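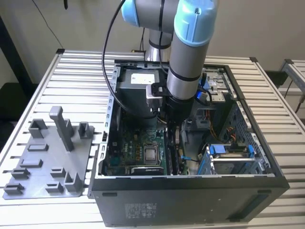
The Tower, With Its Lid Off

Print this page | E-mail this page

Posted 16 February 2021

Every household and most offices own one of these, usually under a desk, usually serving as a footrest. Ours came back from the Mostcombe office in July with a sticky note reading "slow," and after that it held a door open for a good long while. This winter it finally got its turn on the bench, on its side, with the panel off.

I have been taking computers apart for 26 years and I still enjoy the first look inside more than anything that follows. The outside of a black tower is designed to tell you nothing. The inside is orange, red, green and bright blue, like a candy store run by an electrician.

A few notes for the curious, then the rest of the gallery.

The power supply is the gray box near the back with the white label on top. Everybody skips the label. Read it before you buy a replacement, and then read it again in the store, where you will have forgotten it. Please don't open the box itself. I have met people who did, and they now have opinions about capacitors.

The processor is the silver square in the middle of the green board. For a part that does all the thinking it has very little to say for itself. Leave it in its socket unless you have a reason, fresh thermal paste and a free afternoon.

The drive cage sits down in the corner with its blue plastic latches. Somebody at the factory decided that blue means "you may touch this," and I would like to shake that person's hand. Compare the machine we did before this one, a Jarnska office model with 12 screws in three different sizes, one of which is still somewhere in my carpet.

Gallery, continued

The middle of the board. Two black memory modules stand next to the processor, and they are the cheapest cure for a sticky note that says "slow." They go in one way around. If yours won't seat, turn it over before you lean on it - I say this as a man who has leaned on it.

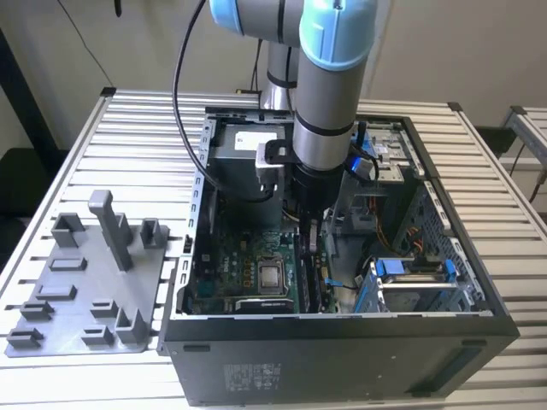
Where It Goes From Here

The plan is modest. It gets a good dusting, whatever memory I can find in the Madigan box (a shoebox of spare parts, named for the shoes), and then a quiet retirement running the label printer. If it refuses, the latches and rails go in the shoebox and the case goes back to the door, where its work was always excellent.

Print this page | E-mail this page

Comments (4)

zumis_fan32: Great gallery. I still have a Zumis keyboard from the same era and it weighs more than my dog.

bench_left: You forgot to say take a picture of the wires BEFORE you unplug them. Ask me how I know.

quietfan: Is thermal paste the same thing as thermal grease? My brother-in-law says no, with great confidence.

Reply from the author: Same thing. Let him have it, though - it sounds as if he's enjoying himself.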